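The Bottle Line Gets a New Hand

I showed up at Dunstan at a quarter to six in the morning with a gas station coffee and the wrong shoes. Sayaka Kuroda took one look at my loafers, disappeared into a closet, and came back with a pair of steel-toed clogs two sizes too big. I wore them for the next three days, and I'd like it on the record that I only fell once.

Dunstan is a repacking plant. If you've ever bought a gift set of syrups, or a mixed case of drinks that had to come from four different makers, somebody in a building like this one put it together. Bottles come in by the pallet, get pulled, checked, turned so the labels face the same way, and tucked into cartons with the cardboard dividers. It's a job you can learn in an hour, and then your wrists learn it for the next ten years.

Sayaka runs the morning shift. She started on the line herself, back when the whole place was one long table and a radio, and she still can't walk past a crooked carton without fixing it (I watched her try!). When the owners told her last August that they were bringing in robot arms from a company called Flasteteck, she went home and didn't say a word about it to her husband until the weekend.

"I thought I'd be the one handing out the boxes," she told me. "For people to put their stuff in."

That didn't happen, or it hasn't yet, and the "yet" comes up a lot on the floor. There are three arms now, on the odd-shape line. The people who used to stand at those stations are still in the building, though two have moved to nights, which pays better and wrecks your sleep. One man retired early and by most accounts was glad to. So when I ask how it's going, I get a different answer depending on whose elbow I'm standing at.

Cherry Mae Maglaya's elbow is a good place to start. She spent 7 years packing by hand, and these days she's what Dunstan calls a cell lead, a title she says with air quotes. She looks after the arms. She loads their trays, clears their jams, and tells them when they're wrong. She's got a little screen on a stand and a rubber mallet, and she told me the mallet is for the pallets. I chose to believe her.

The first thing I learned from her is that bottles are hard. I'd figured glass would be the trouble, and plastic would be a breeze. Nope. Glass stays the shape it is. A plastic bottle gives when you squeeze it, and if it's empty or half full it gives even more, and then the label wrinkles and the customer sends back the whole case. A person feels that in the fingertips and eases off without thinking about it. The arm had to be taught, and a lot of the teaching was Cherry Mae standing there saying no, softer, no, softer, okay, now you've dropped it. 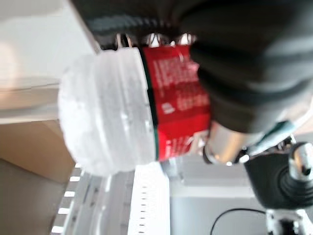
She kept a notebook through all of it. I asked to see it and she handed it over like it was a library book, with a warning about the coffee. Most of it is shorthand. "Red label ok at low grip, slips if sideways." "Green cap, come from the left." There's one page that only says "WHY" in capital letters, underlined, and she wouldn't tell me what that day had been like.

The notebook turned out to be a big deal, and it's the part of this story I keep telling people at parties. Flasteteck's engineer on the job, Thomas Santoro, had arrived with a plan to tune the grip from his own measurements. He's a friendly guy, very tall, talks fast, eats lunch standing up. A couple of weeks in, he noticed that Cherry Mae was right about problem bottles before he was. So he photocopied the notebook. Then he asked the plant to pay her for the hours she'd spent writing it at home, and after some grumbling in the front office, they did.

"I had force curves," Thomas said. "She had the answer. I felt kind of dumb, to tell you the truth."

I don't want to make it sound like everybody holds hands at the end of the shift. Qistina Kusuma works the straight-pack line, the one with no arms on it, and she's the person I ended up eating lunch with the most. She's funny and she's worried. Her line is the easy one, she pointed out, all the same bottle all day long, and if a machine can handle the weird stuff then her stuff is next. She's asked about it in meetings. The answer she gets is that there are no current plans, and she does a pretty great impression of the plant manager saying it.

What bugs her even more is the pace. The arms are slower than a good packer, and everyone agrees on that. A fast human at Dunstan can put up 1,000 bottles before the first break, and the arm next door did 703 in the same stretch on the morning I was there. But the arm doesn't slow down after lunch. It doesn't get a stiff neck. By late in the day it's caught up, and the number on the big board over the line doesn't say which stations are people and which aren't.

"You look up and there's a number and it's never tired," Qistina said. "I know it's a robot. My shoulders don't know."

I brought that up with Sayaka and she got quiet, then said she'd heard it before and agreed. She's asked to have the board split in two, or better yet, shut off. It was still on when I left.

On the other side of the ledger there are the wrists. Ilona Csonka is the nurse who comes in two mornings a week, and she's got a small office by the loading dock with a heater and a very healthy fern. The odd-shape line used to send her more people than the rest of the floor put together, she told me. All that twisting, all that reaching over the divider to turn one bottle a half inch so it faces front. Since the arms went in, the tape and the ice packs mostly go to other lines. She was careful about it. It's been a few months, she said, and people are also more likely to hide a sore hand when they're nervous about their jobs. She wants a full year before she'll call it good news.

I liked her for that. I'd been ready to write it down as good news.

On my last day Cherry Mae let me run the cell for twenty minutes. You'd think it would be dull, and for the first five it was. Then a bottle came in tipped the wrong way, the arm paused over it, and I felt my own hand start to reach. Everyone does that, she said. She did it for a month. There's a stop you have to hit before you go anywhere near it, and I hit the stop, fixed the bottle, let it go again, and was weirdly proud of myself for the rest of the morning.

She's training two more people on it this spring. One of them is Qistina, who put her name down the same week she told me she didn't trust the thing. I asked her about that while we were waiting for the microwave.

"If it's coming down to my line," she said, "I want to be the one with the mallet."

I gave the clogs back on my way out. Sayaka had already put my loafers by the door, and she'd wiped them off.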